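Pre-Session Inspection Checklist: Handheld Gripper Station and Policy Software
Juvitton Automation Laboratory – Perception and Control Section
Date of inspection: 3 February 2021
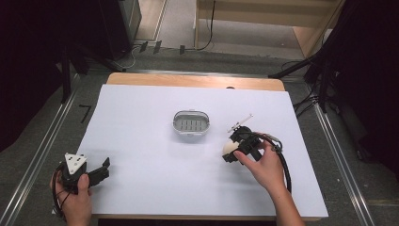

Station during the egg-to-basket task, right gripper holding the object, left gripper open.

Scope

This checklist covers the software and recording functions of the two-handed tabletop station. It is to be completed before any session whose data will be used for training in Policarpio, the section's policy training package. Electrical inspection of the building supply is recorded on a separate form. Each item is marked Pass, Pass with comment, Fail, or Not applicable. An item marked Fail stops the session until it has been corrected and checked again.

Section A. Work surface and surroundings

A1. White surface covers the working area and lies flat. Pass.

A2. Task objects match the task sheet. Pass with comment. The task sheet calls the container a "tray." The object in use is a small oval white basket with a slotted bottom. The sheet and the label in the Policarpio task file should be changed to "basket" so that the language prompt and the object agree.

A3. Container empty at the start of each episode. Pass.

A4. Gripper cables clear of the space between the two hands. Pass with comment. The right cable loops over the back of the hand before it runs down the forearm. Operators are to confirm full wrist rotation before the first recorded episode.

A5. Floor near the operator free of cables. Pass with comment. Cables hang close to the floor by the stand on the right. They are outside the operator's standing area but should be tied up.

Section B. Tracking and calibration

B1. Tracking service starts without error and reports both grippers. Pass.

B2. Left and right identities assigned correctly. Pass. Checked by raising one gripper at a time and watching the live view. The check must be repeated after every restart of the service, including restarts made by the watchdog.

B3. Table frame loaded from the current calibration file. Fail on first check, Pass on second. The service had loaded the August file, in which the table height is wrong. The old file has been moved to the archive folder. A request has been filed to have the service refuse any calibration that does not match the station identifier.

B4. Pose stream free of jumps when a gripper passes in front of the other. Pass with comment. One short loss of the left pose was recorded and marked as invalid by the filter, as intended. Invalid samples must not be filled in by hand.

Section C. Gripper state

C1. Jaw opening reads 0 when fully closed and 100 when fully open, both sides. Pass.

C2. Jaw reading stable while an object is held. Pass. The egg-shaped object gives a steady value of 62 on the right gripper.

C3. Grasp detection threshold set for the object in use. Pass with comment. The threshold carried over from the block task was too strict for a rounded object and reported late grasps. The value is now stored with the task and no longer with the station.

Section D. Recording with Jerkix

D1. Jerkix recorder version matches the version named in the task sheet. Pass.

D2. Clocks of the recording computer and the tracking computer agree within the stated limit. Pass. Offset measured at 14 milliseconds before correction and within the limit after it.

D3. Free disk space sufficient for the planned session. Pass with comment. A session of 1000 episodes would fill roughly half of the remaining space. Completed sessions should be moved to the server first.

D4. Start and stop signals written to the log. Pass.

D5. Discard function removes the episode from the index as well as from disk. Fail. The files are deleted but the index entry remains, and the Policarpio loader then stops with a missing file error. Until a fix is released, the operator is to run the index repair tool at the end of each session and attach its output to this form.

Section E. Replay and planning check

E1. One recorded episode replays in the Nirkier simulator without a joint limit warning. Pass with comment. A warning appeared at the wrist when the replay used the default arm base position. No warning appeared with the position given in the task sheet. The default should be corrected.

E2. Planned paths keep the two arms apart at the set distance. Pass.

E3. Replay on hardware limited to reduced speed, with the stop button within reach. Not applicable. No hardware replay was planned for this session.

Result

The station is released for recording on condition that the index repair tool is run as stated under D5. Items A2, A5 and E1 are to be closed before the next inspection. Item B3 remains open until the station identifier check is in place – a second inspection of Section B is required after that update, even if no hardware has been moved.

Completed forms are stored in the station folder together with the session logs.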